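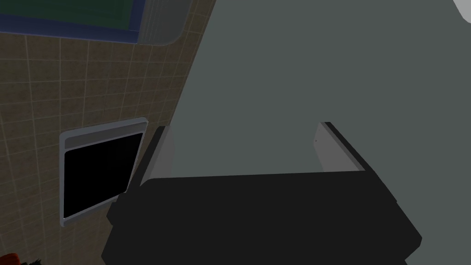
Simulator view from the Zoltex open day: gripper open, big grey panel ahead, tiled wall on the left.

tealeaf_44
Went to the Zoltex open day at Prorkport. Queued for ages, got a lanyard, then watched a kitchen on a monitor. The gripper was open and close up to a large grey surface I took for the side of a fridge. My neighbour said cupboard. We did not resolve it.

grommet
So you went all that way to see a rendered kitchen? I thought they'd promised a real arm.

tealeaf_44
The real arm was behind a rope. The chap on the desk said the software had done 2,526 practice runs and the arm had done 100.

mossbank
I was there too and I think you're being mean. Practising in a simulator is cheap and no plates get broken. The Nanayakkara talk after lunch explained it well.

grommet
My satnav is cheap and breaks no plates. Still drove me into a ford.

mossbank
Different thing entirely.

oldfuse
Is that an oven on the tiles, the black thing in the pale frame?

tealeaf_44
Oven or a switched-off screen, take your pick. I asked and got a leaflet about Itent.

oldfuse
Sounds about right. Are they doing another in April?

mossbank
Yes, same place. They've said the rope will be further back – sorry, further forward. You'll be able to see more, anyway.

grommet
Might go. Is there parking?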